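Home | Projects | Reports | Grants | Contact

Print this page | E-mail this page

Tshabalala Sound Archive: Progress Report to the Tiltari Fund, Second Period

Grant: Community Radio Recordings, Preservation and Access
Reporting period: through February

1. Status

The project is on schedule in two of its three work packages. Transfer of the open-reel tapes is complete for the first accession. Cataloging is under way and will finish inside the grant term. Rights clearance is behind plan; the causes and the revised approach are given in section 5.

The collection consists of music and speech programs made by the Plivholm community station and deposited with the archive when the station closed its studio. It holds 400 open-reel tapes and a smaller body of cassettes. Most of the reels carry request shows, live sessions by local bands, and the evening talk program that followed the news. Scripts and running orders came with the deposit but were stored separately and in no order.

2. Transfer

All 400 reels have been played and captured. The playback machines were serviced before work started and aligned at the beginning of each working day with a calibration tape. Files were captured as uncompressed WAV at 96 kHz and 24 bits, with no noise reduction or equalization applied to the preservation copy. Access copies were made from these files at lower resolution.

Two playback speeds were found on many reels, often on the same side. The station appears to have dropped to the slower speed late in the evening to save tape. Operators marked each change by ear and against the running order where one existed. Files with a speed change were split at that point and the parts numbered in sequence.

Ten reels showed binder breakdown and shed oxide on first contact with the heads. These were taken off the machine, baked at low temperature in a laboratory incubator, and transferred in a single pass. The result on eight is good. On the other two, high-frequency loss is audible for most of the running time, and the catalog entry says so.

Splices were a larger cost than planned. The station edited its talk program by hand, and the adhesive on the older joins has dried out. Every failed splice was remade before playback. We had budgeted one splice repair session a week and needed three.

3. Equipment and supplies

One capture interface failed and was replaced under warranty by Ollico, the supplier. Work moved to the second station in the meantime and no transfers were lost. Spending on head-cleaning supplies, leader tape and splicing tape is over the estimate, for the reasons given under Transfer. The overrun has been met from the shipping line, where the collection cost less to move than expected.

Storage is in two copies on separate disk arrays and one on data tape held off site. Checksums are written at capture and verified each month. No mismatch has been recorded.
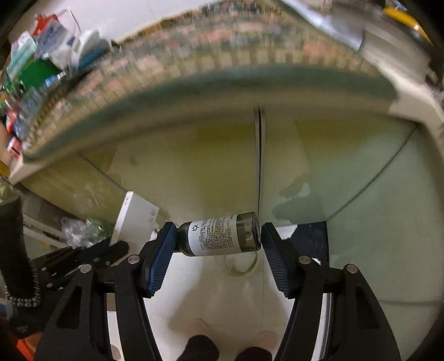 4. Cataloging

The archive planned for 3000 item-level records, one for each program segment that can be identified. The record structure has been fixed and tested, and the fields are:

- program title and segment title
- broadcast date, or a date range with its source
- performers, presenters and speakers
- music titles and composers, where announced
- language
- technical notes from the transfer

Dating is the main difficulty. Box labels often give a day and month without a year, and boxes were reused. Where a news bulletin is present on the same reel, the cataloger dates from the bulletin. Where it is not, the date is left as a range. We have decided against estimating a single year — the earlier finding list did this, and several of its dates have been shown to be wrong.

Names of local performers are entered as spoken on air, with variant spellings added when a running order supplies them. A local authority file is being built alongside the records and will be delivered with them.

5. Rights clearance

The agreement with the former station covers its own speech content. It does not cover the live sessions, for which no written contracts survive. Letters were sent to performers whose names and addresses could be traced. Replies have been slow, and some came from relatives who asked for a copy of the recording before giving an answer.

We now propose to open the talk programs online first and to hold the sessions for listening on site only until permission is in hand. Request shows contain commercial records and will also stay on site. This changes the order of release but leaves the total number of hours preserved as it was.

6. Work for the next period

Transfer of the cassettes will begin once the second deck has been aligned. Cataloging continues reel by reel in shelf order. The online player will be tested with a small group of listeners, mainly former station staff, who can also help put names to unannounced voices.

We ask the fund to approve the revised release order in section 5. No additional money is requested.

Recent items

Progress Report, First Period
Handling Notes for Acetate and Polyester Tape
Plivholm Program Schedules: Finding List
Using the Listening Room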